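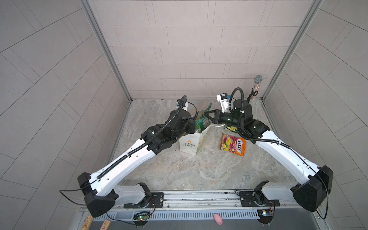 The robotics club at Clenitz High School will take its two-armed grocery packer to the Plonance Student Automation Challenge in May, and the team has been practicing until the building closes almost every Tuesday. The task sounds like an after-school job: put a set of ordinary groceries into a bag, then take them out again, with no human hands allowed once the clock starts. The club runs two arms on one long metal rail inside a tiled enclosure, and they work right up against each other, with the grippers nearly touching over a white paper shopping bag. Snack packets and a bag of Fox's fruits candy are among the practice groceries, and students say the crinkly stuff is by far the most fun to work on.

It is also the hardest! A box keeps its shape when a gripper closes on it, but a packet folds, slides and puffs up at one end, and a paper bag has a way of leaning over at the worst moment. The club's answer has been practice and plenty of it. Members have logged 392 runs so far this school year, each one written up in a shared notebook with the item, the grip and what went wrong. They would like to reach 400 before the contest, mostly for bragging rights.

The project is called Zirano, a name picked by last year's seniors. Back then it was a single arm that could stack blocks on a good day. The second arm came over the winter, paid for by a $2,000 grant from Pant, the machine shop on the east side of town, which also let students cut some of their own mounting plates on a Saturday morning.

Teaching two arms to share such a small space took most of the winter. In the first version of the program, one arm simply waited while the other moved, and a full bag took forever. Now both can move together, and the software checks their planned paths against each other before either one starts. Younger members wrote a good part of that check — several of them had never programmed anything before September.

At the contest, each team gets 6 minutes per round and can score up to 200 points. Packing and unpacking count equally, dropped items cost points, and a torn bag ends the round. Judges choose the groceries that morning, so teams can't rehearse the exact set. Nearly 30 teams are expected, and this will be the first time Clenitz has entered the two-arm division.

The club will run the packer for families and neighbors in the school library on the Tuesday before the team leaves, starting at 6 p.m. Visitors are welcome to bring a small unopened snack for the arms to try. New members can sign up that evening, and no experience is needed.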